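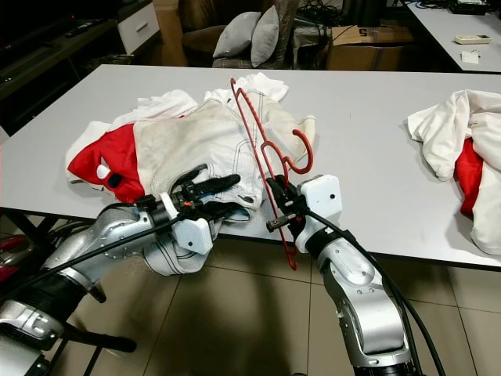 White garments with red panels on the table, and a coated wire hanger for the first one.

# Getting shirts and light jackets onto hangers without stretching them

Most stretched necklines come from the hanger going in the wrong way. The fix takes a few seconds per garment and needs only a clear table, waist high if you have one.

## Before you start

Shake the garment out once, hard, holding it by the hem. Then lay it on the table and find the collar. If it came out of the dryer in a ball, find a side seam and follow it up with your fingers until you reach the armhole. The neck is easy to locate from there.

Do one garment at a time and push the rest to the far end of the table. A heap in the middle picks up new creases every time you pull something out of it.

## Putting the hanger in

1. Lay the garment face up with the collar away from you.
2. Open any zipper or buttons down to the chest.
3. On a pullover, feed the hanger in from the bottom hem, hook first, and bring the hook out through the neck.
4. On anything that opens at the front, put one shoulder in, then the other.
5. Lift by the hook and let the side seams drop. Tug each one down lightly.

Going in from the hem feels slow at first. Thabiso Potgieter, who runs the laundry room at Grornell, hangs almost 300 team shirts a week this way and says the collars last noticeably longer.

## Coated wire hangers

Coated wire is fine for shirts and thin jackets. Run a thumb along the hanger before using it on anything white. If the coating is cracked, bare wire can rust and leave a brown line across the shoulders. Throw those out.

Colored coatings can rub off on damp cloth when the hanger is cheap. Wrap a wet white rag around the bar and leave it overnight – if the rag comes up clean, use the hanger.

Notches near the ends are for straps. Keep them clear of loose knits.

## White with red panels

- Wash cold, and take it out as soon as the cycle ends.
- Never leave it bunched up wet. Red can bleed into white where the two are folded together.
- Hang it so the red part doesn't touch the white.
- If there's a pink tinge, wash it again before drying. Heat sets the dye.
- Iron on the reverse, white areas first.

## Spacing

Leave 2 inches between hangers on the drying rail, more for anything lined. Crowded shirts dry with a crease down each sleeve.

*Last updated August 2019. Corrections to Anel Dlamini.*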